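Gray walls with orange-toned wood doors: undertone, sheen, or just repaint the doors?
Interior Finishes > Paint and Color

ross_m
Upstairs hallway, no windows, original doors. The doors are a clear-coated wood that has gone orange over the years. I want gray on the walls and I am keeping the doors as they are. Under the current cream they look fine. I put up a test patch of Kuven Pale Ash in eggshell and it read faintly purple next to the casing. The chip in the store did not look purple at all. Bulbs are 2700K.

Questions:
Is the purple coming from the paint, the bulbs, or the doors?
Does going to flat change anything?
Is there a gray that does not do this?

Ceiling is staying flat white.

dryfilm
Mostly the doors. Put a neutral next to a large saturated orange and the eye pushes the neutral toward blue. If the gray already has some red or violet in the formula, blue plus that gives you lavender. Your cream had enough yellow in it to hide the effect.

Ask the store to print the tint formula. If you see magenta or violet in a light gray, skip it. You want one tinted with black and yellow oxide, possibly a touch of raw umber. They look slightly green on the chip and go neutral next to orange wood.

Sheen will not change the hue. It changes how evenly you see it.

ross_m
Formula sticker on the sample can does list magenta. Small amount.

dryfilm
Small amount is enough at that lightness.

Grajales_R
I disagree about the doors being the main cause. Contrast is real but it is weaker than the lighting in a closed hallway. With 2700K lamps, everything in there is already shifted warm, including the gray. A cool gray under warm lamps often goes muddy or pinkish with no orange wood anywhere near it. Test it: take the patch (paint it on a board, never on the wall) into a room with white trim and the same bulb. If it still looks purple, the doors are innocent.

Also check the CRI on the bulbs. Cheap ones are weak in the reds and will make orange wood look brown and grays look flat.

Ruth Grajales
Refinishing and color, residential

dryfilm
Agreed on the board. Two coats, leave an unpainted border so you aren't comparing it with whatever the old wall color is. I still say the wood is doing most of it. Report back.

panelsaw
Paint the doors. Scuff, one coat Sirkov bonding primer, two coats of enamel. Problem gone in a weekend and the hall gets brighter.

ross_m
Keeping the doors. It's in the first post.

panelsaw
Then keep the cream.

halfpint
I had the same doors and went gray. Some notes, in the order I learned them.

Amber tone in old clear coat comes from the coating as much as the wood. Oil-based finishes yellow. I stripped one door and the wood underneath was a good deal paler. Recoated it with a waterborne finish and it stayed that way, but now it doesn't match the others, so I am committed to doing all of them. I have 3 left and have been saying that since May.

If you are not stripping, don't put a waterborne coat over the old finish and expect the color to change. It won't. You are looking through it at the same amber layer.

For the wall I used a greenish gray, mid-light. Next to the door it reads as plain gray. In the bedroom, same can, white trim, it reads green and I don't like it. So buy for the hall only.

ross_m
Useful. How dark did you go?

halfpint
LRV somewhere in the fifties. Lighter than that and it looked like unpainted drywall compound. Darker and the hall got gloomy, no windows here either.

Grajales_R
With no daylight I would stay above 60. LRV on a chip is a reflectance figure, it assumes there is light to reflect. Count on the far end of a hallway looking a step or two darker than the chip regardless.

dryfilm
Seconded. And watch the corner. Two walls in the same paint meeting at a corner can look like two different paints, because each one gets a different angle to the fixture. People come on here every month convinced that the store mis-tinted the second gallon. Box your gallons anyway (pour them together in a bucket) so you can rule it out.

lowangle_jim
Nobody has addressed flat vs. eggshell. In a hallway with a ceiling fixture, eggshell shows a gradient down the wall and every roller lap. Flat shows less of both and scuffs if you look at it. Matte is the usual compromise. Kuven sells a washable matte, and it is decent, though it burnishes if you scrub it. Touch-ups on eggshell will flash. Touch-ups on the matte mostly don't, if you use the same roller nap and feather out.

panelsaw
Flat in a hallway with people in it is a mistake.

lowangle_jim
Said matte.

ross_m
Did the board test. Two coats, unpainted border, same bulb moved to the bathroom, white trim. Slight pink cast, less than in the hall. Back in the hall held against the wall between two doors, purple. Held at the end of the hall away from the doors, somewhere in between.

dryfilm
So both.

Grajales_R
Both, yes. I'd call the pink in the bathroom the magenta plus the lamp, and the rest is contrast. Try a 3000K lamp with a high CRI before you buy another quart. It costs less than a sample pot.

tivo
Before buying more samples I'd mock it up. Any free 3D program will do it. Box for the room, plain material on the walls, wood material on the door, one light. It won't give you the exact color but you can swap wall values quickly and see how light and dark planes sit against an orange door.
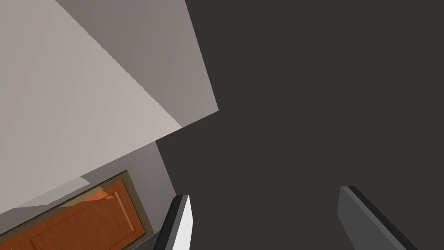

Render. Pale gray wall, dark charcoal surface on the right, orange wood door lower left.

What I'd look at is the gradient on the wall. It's one smooth gray and it still gets slightly brighter toward the lower right. Same thing jim is describing with eggshell, minus the laps. Also note the darker gray along the top. Next to the light part you would pick it out as a separate color.

dryfilm
Fine for values, no good for hue. The renderer has no idea what is in the tint, and you're viewing it on a monitor whose white is probably much cooler than a 2700K lamp. The purple he is complaining about would not show up.

tivo
Didn't claim it would. He also asked about how light to go.

dryfilm
Halfpint answered that with an actual wall.

halfpint
My actual wall has different bulbs. I don't mind the render idea. I would have caught the drywall compound problem that way and saved a gallon.

Grajales_R
I use them for one thing, deciding where a dark color stops. If somebody wants charcoal on an end wall, a model shows how much of your view it takes up from the top of the stairs. It's always more than they expect. For undertone I go back to boards.

ross_m
No charcoal planned. Wife asked about it and I said no windows.

lowangle_jim
A dark end wall can work in a windowless hall. Light side walls, dark end, doors don't stand out as much. Needs a dead flat finish on the dark wall or you'll see the fixture in it.

panelsaw
And every patch.

ross_m
Update. Swapped the lamp to 3000K, CRI 90. The orange got cleaner and the purple on the old sample went down but is still there. New sample is a Kuven gray with black, yellow oxide and a little umber, LRV 62. On a board between the doors it is gray. Held it there at 16:20 and again after dark, no difference, as expected with no windows. Slightly green against the white ceiling if you go looking for it.

Going with that in the washable matte. Spot-priming the patches with Sirkov that was left over from the bathroom.

dryfilm
Prime the whole patch area out past the compound edge, otherwise you will see halos in matte.

halfpint
Cut in and roll one wall at a time. Don't cut in the whole hall first. The cut line dries and shows next to the casing, and with dark casing it shows more.

ross_m
Casing is the same wood as the doors. How are you all taping against old clear coat? I pulled a strip off in the bedroom and it took finish with it.

lowangle_jim
Delicate-surface tape, pull it while the paint is still wet. Or don't tape. Angled sash brush, keep a damp rag in your pocket.

Grajales_R
If tape is lifting the finish, the finish is failing. Wipe the casing down with mineral spirits first, let it dry, try again in a spot behind the door. Could be old furniture polish under there and the tape is only taking that.

ross_m
There was polish. Rag came away yellow. Tape holds now and comes off clean on the test spot. Will start on the short wall.

panelsaw
Still time to paint the doors.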